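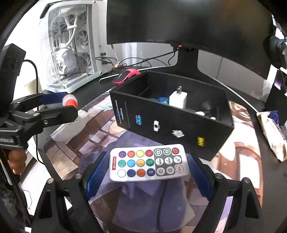

Entretenir son coin bureau : tapis, télécommandes, colles et petites boîtes

Mis à jour le 2026-09-24

Un bureau qui sert à la fois au courrier, aux devoirs et au bricolage se salit plus vite que le reste de la pièce. Les conseils qui suivent ont été rassemblés à partir des fiches de l'atelier d'entraide Morsy et complétés par Hicham Ghoneim. Ils demandent peu de matériel : deux chiffons en microfibre, une brosse à dents souple, du savon de Marseille, de l'alcool isopropylique et des cotons-tiges.

Le tapis de bureau

Les grands tapis en tissu imprimé sur base caoutchouc se lavent à la main, à plat, dans la baignoire ou dans un bac de douche. Eau tiède, jamais chaude. On mouille toute la surface, on frotte le savon sur la brosse et on travaille par petits cercles en partant d'un angle. Les avant-bras laissent une bande grise le long du bord avant, c'est elle qui demande le plus de temps. Rincer jusqu'à ce que l'eau soit claire.

Ne pas tordre. Poser le tapis sur une serviette, rouler les deux ensemble, appuyer avec les genoux, dérouler. Le séchage se fait à plat sur un étendoir, face imprimée vers le haut, loin du radiateur. Comptez une nuit en été et deux en hiver. Un tapis remis en place encore humide laisse une auréole sur un plateau en bois huilé, et cette auréole ne part qu'au ponçage.

Pour une tache isolée :
Encre de stylo bille : tamponner à l'alcool sur un coin de chiffon, sans frotter, après essai sur un bord.
Café ou thé : eau froide, puis savon.
Cire de bougie : laisser durcir, casser avec l'ongle, finir au papier absorbant et au sèche-cheveux tiède.
Colle vinylique : eau tiède tant qu'elle est fraîche. Une fois sèche, elle se décolle souvent d'un bloc.
Colle cyanoacrylate : ne rien tenter à l'acétone sur un imprimé. Le solvant enlève la couleur avant la colle.

Les bords qui s'effilochent se rattrapent avec un point de surjet serré, en fil polyester. Si le tapis n'a pas de couture d'origine, couper les fils qui dépassent et passer un trait de colle textile sur la tranche.

Les télécommandes

Retirer les piles avant tout nettoyage. Pour les petits modèles à pile bouton, le tiroir se tire en poussant le cran latéral avec l'ongle. Noter le sens de la pile, le signe plus n'est pas toujours gravé de façon lisible.

Le dessus se nettoie au chiffon à peine humidifié d'alcool. Pour le tour des touches, un coton-tige aplati entre les doigts passe mieux qu'un coton-tige rond. Ne jamais pulvériser directement sur l'appareil : le liquide descend sous la membrane et les touches collent.

Quand une télécommande infrarouge ne répond plus, vérifier dans cet ordre :
la pile, au multimètre ou par échange avec une neuve ;
les contacts, à gratter légèrement à la gomme s'ils sont ternes ou verdis ;
l'émetteur, en le regardant à travers l'appareil photo d'un téléphone pendant l'appui sur une touche. Un point violacé doit clignoter. Certains téléphones filtrent l'infrarouge sur l'objectif principal, essayer alors avec celui du côté écran ;
le récepteur, souvent caché derrière un ruban adhésif ou un câble.

Les piles bouton usagées se mettent tout de suite dans un récipient fermé, hors de portée des enfants, avec un morceau d'adhésif sur chaque face. Elles vont ensuite au bac de collecte du magasin ou de la déchetterie.
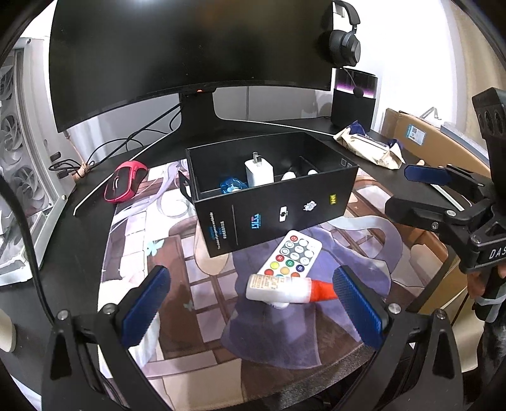
Les colles et les petits flacons

Un flacon à embout fin se range debout. Couché, le produit stagne dans la buse et sèche à cet endroit. Un pot à crayons lesté de quelques écrous suffit, ou une chute de bois percée au diamètre des flacons.

Après usage, essuyer l'embout avec un papier sec, tapoter le fond du flacon sur la table pour faire redescendre le produit, puis reboucher. Si la buse est prise, une aiguille à coudre chauffée convient pour la colle vinylique. Ne pas chauffer pour la cyanoacrylate, dont les vapeurs piquent les yeux : recouper plutôt l'extrémité d'un ou deux millimètres.

La date d'ouverture s'écrit au feutre permanent sous le flacon, où elle ne s'efface pas sous les doigts. Othmane Bouzid, qui tient la permanence réparation de Trernport, fait son tri chaque année en mars. Il jette toute colle rapide ouverte depuis plus d'un an et garde les huiles fines plus longtemps, tant qu'elles restent fluides et sans odeur rance.

Pas de transvasement dans un contenant alimentaire, même étiqueté. Même règle pour l'alcool et le white-spirit.

Les boîtes en carton

Les boîtes rigides à couvercle qui emballent les téléphones ou les accessoires font de bons casiers de tiroir. Le couvercle, retourné et glissé sous le fond, renforce la boîte et évite de la perdre de vue. À l'intérieur, des bandes de carton entaillées à mi-hauteur et croisées forment des cases pour les vis, les fusibles et les adaptateurs.

Étiqueter sur le petit côté, celui qui reste visible quand la boîte est au fond d'un tiroir. Le ruban de masquage tient bien et se retire sans arracher l'impression — à condition de ne pas le laisser plusieurs années au soleil.

Éviter le carton dans un garage ou une cave. Il boit l'humidité et les vis rouillent. Dans ces pièces, préférer des bocaux en verre avec un sachet de gel de silice, à régénérer au four à basse température quand ses billes changent de couleur.

Les câbles

Enrouler sans serrer, en boucles de la largeur d'une main, et fermer avec une bande auto-agrippante. Les élastiques de bureau cuisent avec le temps et collent à la gaine. Une gaine poisseuse se reprend au talc après un passage au savon et un séchage complet. Si elle poisse encore, le plastique se dégrade et le câble est à remplacer.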